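# Wiping down, folding up: the slow progress of the chore machine

The dishwasher, the washing machine and the robot vacuum have one thing in common: each avoids the hard part. The dishwasher does not pick up a plate. The washing machine does not sort a load. The vacuum pushes a brush over a flat floor and leaves whatever is on the table to somebody else. What remains, in homes and on shop floors alike, is the handling, and most of the handling involves things that bend.

Cloth is the standard problem. A steel bracket has the same shape on Tuesday's drawing as it has in the bin, and a planner can work out a grasp before the arm moves. A duster has no fixed shape. It can be flat, bunched, twisted or hung over something, and each state calls for a different approach. Once it has been gripped its shape changes again, and the planner must start afresh with a new object.

The usual response is to collect demonstrations. Arai, which supplies training data to arm makers, has people carry out ordinary tidying jobs with a hand-held gripper fitted with the same fingers a robot would use. The operator's wrist path, the opening of the fingers and the camera view are recorded together. The hope is that a machine given enough of these will cope with a chair or a towel it has not met before.
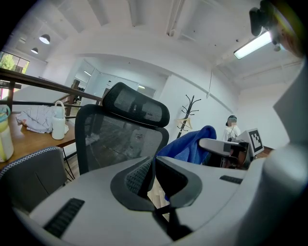 *The gripper's two fingers, with a blue cloth draped by an office chair and a striped garment on the desk.*

An office is a fair middle ground for this work. It is more orderly than a kitchen and far less orderly than a production cell. The furniture moves from day to day. Things get hung on chairs, and some chair backs are mesh, a poor surface for many depth sensors. A cloth over an armrest must be separated from the armrest before it can be lifted, and the edge of the fold may be the only sensible place to take hold.

People solve this by touch, and do it badly at first without minding. They brush the fabric, feel it slide, close the fingers a little more and pull. A two-finger gripper has much less to go on. Textured pads help with friction, but a pad cannot easily report whether it holds one layer or three. One layer is enough to lift a cloth. It is often not enough to wipe with one, as the free end trails and the pressure falls on a small corner.

Lastdale, a contract cleaning firm, tried to put figures on the matter in January. It set an arm 403 separate cloth pick-ups from desks, chair arms and rails. Lifting went well enough to be of interest. Wiping did not. Of 200 attempts to clean a marked patch of desk, 79 met the firm's ordinary standard, the one its own staff are held to. The failures were dull: a missed strip by the edge, a cloth that rolled under the fingers, a pass made with too little force.

Those results should be read with care. The desks were cleared first and the light was steady. Nothing had to be moved out of the way and put back, a job that takes up much of a cleaner's time.

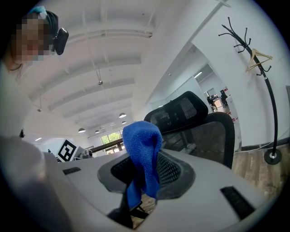
Pandport, which runs a small laundry and repair shop, takes a harder line and says a lift should not be counted as a result at all; in its view the only useful measure is how many minutes a worker gets back by the end of a shift, and so far the answer has been none.

The shop-floor case is stronger where the task can be narrowed. Rirkham packs polishing cloths for the motor trade and has an arm that takes them from a tray and lays them in a carton. The cloths are all one size. They arrive flat, the right way up, with an air jet to part the top one from the stack. The arm keeps pace with the line and needs little attention. Nearly all the difficulty was taken out before the arm was switched on — by the tray, the jet and the person who fills the tray.

Homes offer no such tray. A machine that tidies a living room must decide whether a garment on a table is dirty, clean or waiting to be worn, and no amount of grip will settle that. It must then cross the room with it, past cables and chair legs, and find somewhere to put it down.

Arai's present work is on the regrasp, in which the cloth is set down and taken up again at a better point. A person does this several times while wiping one table. The arm manages it on a clear surface, slowly, and is next to be tried on chair arms.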